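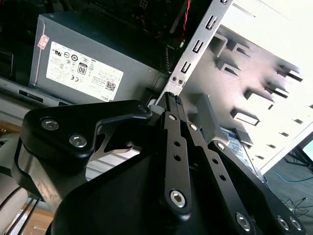
The audit of the Quartey water office was due on 3/4/24, and the auditor had 13 boxes of ledgers left to read. Each box held meter readings in pencil, copied later in ink. She compared the two. Where they differed she put a slip of yellow paper in the page and wrote the difference on it. The office had moved its accounts to a program called Drekudex in January, and the old desktop computer that ran it stood with its case open, the metal frame of it bare to the room. She worked from the paper.

By noon she had found a pattern. Meter 393, on Wiltell Road, had used the same volume of water every month for 28 months. The pencil figures were in the same hand. The ink figures were also in the same hand, a different one. 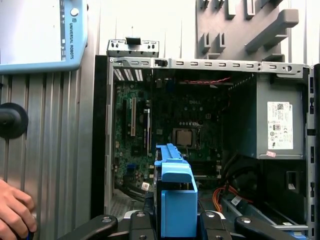
The tower with its side panel off, and the blue drive caddy.

She took the service map and drove to Wiltell Road. The meter was under an iron lid beside a gate. She lifted the lid with a screwdriver. The pit was dry and the pipe had been capped on both sides. A maker's plate read Nimeck. The dial showed a figure lower than the first entry in the ledger.

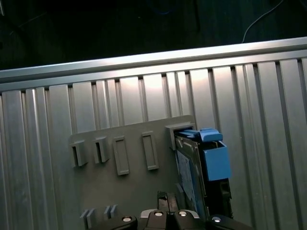 She wrote the figure down, then the time, and replaced the lid. Behind the gate there was a field, and no house. The bills had been paid in full, on the second of each month, in cash. She sat in the car and entered it under overpayments. There was a column for the name of the customer. She left it blank and drove back to start the next box.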